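Two-arm cell, same parallel gripper on both sides: stiff pads or soft pads for mixed produce?

Tags: end effectors, bimanual, grasp force, wrist camera

Posted by pleltitz_bench

I'm setting up a bimanual table for a sorting task and have to settle on finger pads before we order spares. Both arms carry a parallel gripper. The controller on each arm is a Niltar unit, and the two are synchronized over one bus.

The task is simple. Items of fruit-like size and shape go onto one of three plates, and the plate depends on a spoken or typed instruction. The items vary in width and in how much they give under load.

So far I have run the Modik stiff pads (flat, hard rubber) and the Modik soft pads (ribbed, thicker) for the same number of grasps, 37 per pad set. Stiff pads dropped 2 items. Soft pads dropped none, but placement got worse: items rolled on release, and the final position spread over a noticeably larger area. Force setting was the same in both runs.

Is the placement spread a property of soft pads in general, or is my release wrong? I would also like to know if anyone mixes pads, stiff on one arm and soft on the other. Calibration is per arm, so that would not be a problem in software.

Posted by torque_ripple

The spread is mostly your release. A soft pad stores energy when you close it on a round item. If you open at full speed, the two pads do not let go at the same moment, and the one that lets go last pushes the item sideways. A stiff pad has the same fault but much less travel to show it in.

What I would change, in this order:

1. Lower the grip force for the soft pads. Using the same setting for both sets is not a fair comparison. Soft pads have more contact area and need less force for the same hold. Step down until you get a slip, then go back up one step.

2. Approach the plate until the item is in contact before opening. Use the wrist force estimate, or a fixed height per item if the estimate is too noisy. Dropping a round item even a short distance will make it roll.

For reference, a bimanual table running three plates, with a lemon in the right arm's gripper and a small light-green item in the left arm's, over the rim of the green plate:

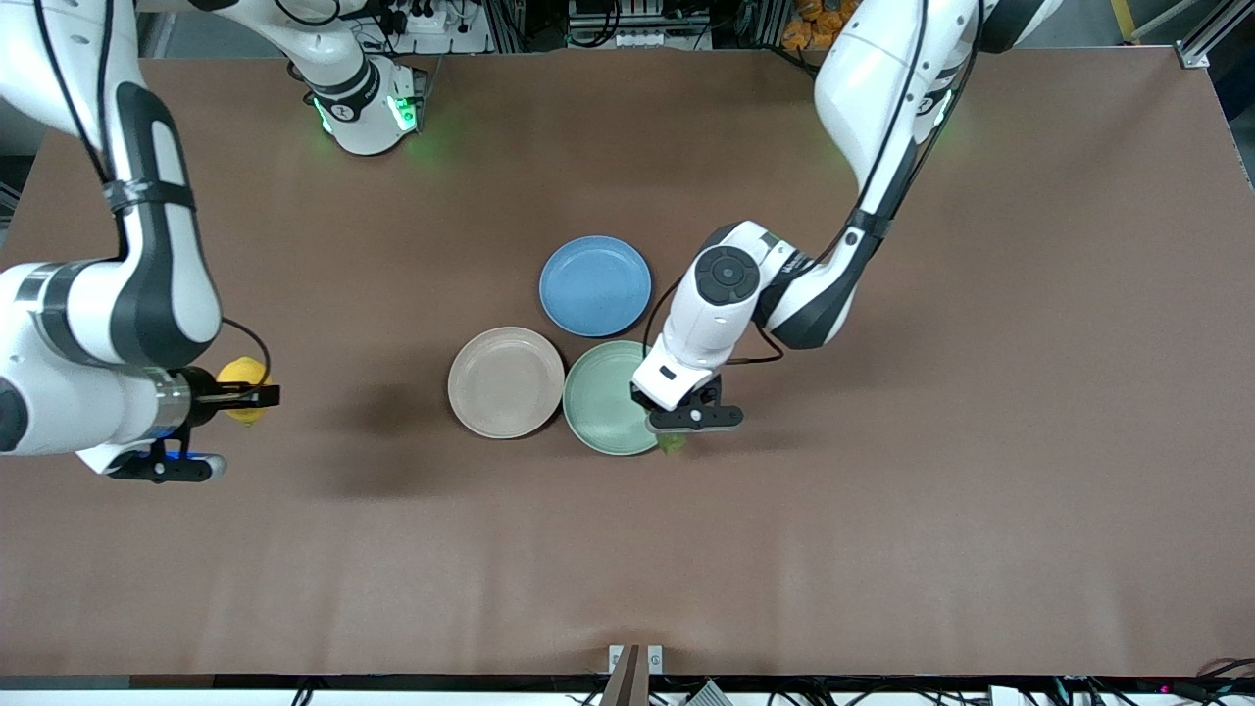

3. Open in two stages. First stage slow, just far enough to clear the pads from the surface. Wait for the item to settle, then open fully and retract straight up. Retracting at an angle drags a finger across the item.

4. Check pad alignment with the gripper closed on a flat gauge. If one pad touches early, every release will push in the same direction. Plot your placement errors by direction before you change anything else — if they all point one way, it is alignment.

A note on layout. If your plates are clustered closely, both wrists end up over the same small area. Give one arm priority in the planner and hold the other outside the cluster until the first has retracted. It costs some cycle time. It also keeps a wrist from blocking the view of a plate, which matters if you estimate the placement point from a fixed camera.

Posted by grease_and_shims

Soft pads. Never had trouble with them. The Mac Suibhne ones are better than Modik if you can get them.

Posted by lowpass

Agree with the two-stage release. I would not mix pads unless you assign items by arm. We tried it with stiff on the left and soft on the right. The policy was trained on data from matched pads and did not transfer well: it closed too early on the soft side. We collected 1,318 new episodes with the mixed setup and ended up back on matched soft pads anyway.

If you do want to mix, log pad type as a field in every episode from the start. Sorting it out afterward from the gripper width traces is possible but slow.

Also check the wear on the ribbed pads. The outer ribs go first, and the grip width reading drifts as they do. Zero the gripper at the start of each session.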